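Section 4: Setting up the drinks station

Read the whole section before the party, preferably not at the time the doorbell rings. It covers the Skinitz countertop dispenser and the punch base that ships with it. The box says "ready in moments." Allow an evening for your first try.

4.1 Before you fill it

1. Wash the tank and lid in warm soapy water. The label says pre-rinsed. Wash them anyway.
2. Screw the spigot in by hand until the washer stops turning. Do not use pliers.
3. Fill the tank with plain water and leave it on a tray for an hour. If the tray is wet, reseat the washer and repeat.

CAUTION: Never put hot cider in the tank. The lid is marked "heat friendly," a phrase I have not been able to get anyone to define.

4.2 Mixing the base

1. Chill the tank overnight, empty.
2. Pour in one bottle of Privum base and four bottles of cold ginger ale. The leaflet calls for seven, and the result tastes like a rumor of fruit.
3. Stir slowly with a long spoon.
4. Add citrus slices no more than an hour before guests arrive. The pith turns bitter after that.

Note: The leaflet promises 581 servings per case. Those servings are thimbles. For a normal party cup, plan on far fewer and keep a spare bottle in the fridge.
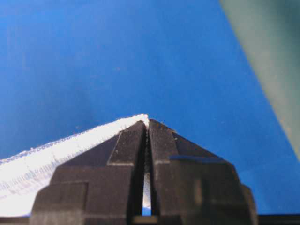 Mahlet Lencho: I used all seven bottles last October and it was fine, but I froze half the ginger ale into cubes first. If you do it your way, four is right. Seven straight from the bottle is too weak.

Fair enough. The cubes are worth trying if you have the freezer room - I don't. Use them in place of plain ice, and add them last.

4.3 Keeping it cold

1. Fill the center tube with ice, leaving two fingers of space at the top.
2. Close the tube tightly before lowering it in.
3. Check it every hour. The maker says it stays cold all evening, and mine lasted a little over two.

CAUTION: Do not drop loose ice into the tank. It jams the spigot and waters down the punch.
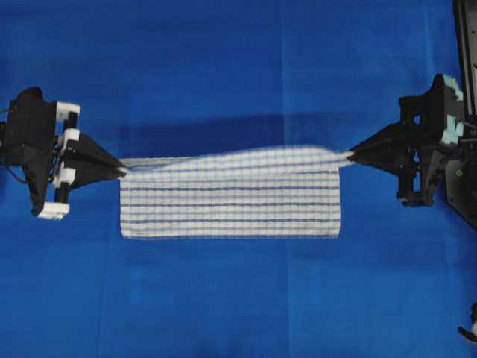 Stillura Home Guides | Party Set-Up | Notes by the Cabrera test kitchen

4.4 If the spigot drips

1. Push the lever fully back. Half closed looks closed.
2. Look for pulp in the opening and clear it with a toothpick.
3. If it still drips, empty the tank and turn the washer over, flat side in.
4. Put a saucer under it and carry on.

Replacement washers are sold as a "service kit." The kit is one washer.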